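Setting up a recycling sort with a two-arm robot

Last updated 16th February

Sorting empties is one of the few household chores a general-purpose arm can be asked to do today with a fair chance of finishing. The objects are rigid or nearly so, the categories are few, and a dropped item costs little. The steps below cover a tabletop sort into glass, plastic and metal. They assume two arms already calibrated to the table and a working grasp planner; the Flornow install notes cover both.

1. Bins

Use soft-sided fabric storage bins in a plain colour. Grey works well. A gripper that comes in too low will push a fabric wall over, where a rigid tub will trip the force limit. Line the bins up along the front of the table with an even gap between them. Dark interiors are preferred for clear plastic, which is hard to segment against a pale base.

2. Labels

Print or handwrite one word per card in black capitals and tape it to the front of the bin. Check that the classifier's class names match the cards exactly. Most of the mis-sorts logged in the Brovville trials came from a mismatch in the configuration file, with the perception side working correctly.

3. Seed items

Put at least one item of the right type in each bin before a run. The placement routine should be tested against a bin with something in it, as an empty bin hides release-height errors.
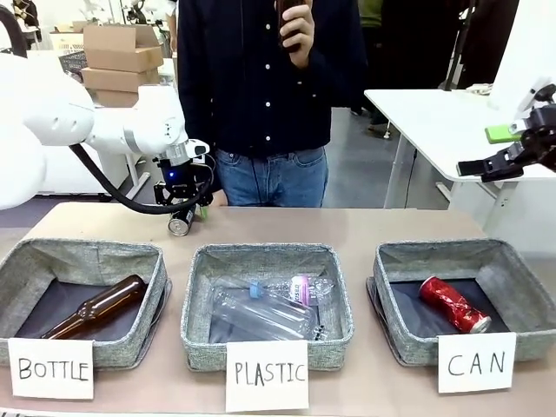
Left arm holding a can behind the labelled bins. A crushed can is in the CAN bin.

4. Grasp settings

Start with these values in the Sial controller:

Closing force, intact can: 3 N
Closing force, glass bottle: 70 per cent of the arm's rated maximum
Settling time after lift: 600 ms
Retries before skipping: 2

Do not use the glass setting on aluminium. Cans deform, the pose estimate goes stale and the release fails. Crushed cans should have their own class at the grasp stage, even though they share a bin with intact ones.

5. Handover or pick from table

Items can be picked from the tabletop or taken from a person's hand. Table picks are more repeatable. If handovers are enabled, reduce arm speed first and keep the operator on the far side of the table from the bins.

Current limits

A person still does this job faster. The arms will not rinse a jar, remove a lid or tell a deposit bottle from one without a deposit. Labels half peeled off a plastic bottle can confuse the classifier, and brown glass is sometimes read as brown plastic under warm lighting. Furnard's August firmware added a weight check at lift that catches part of this. Bagged or tangled recycling straight from a kitchen bin remains out of reach, and the items need to be spread out by hand before the run starts.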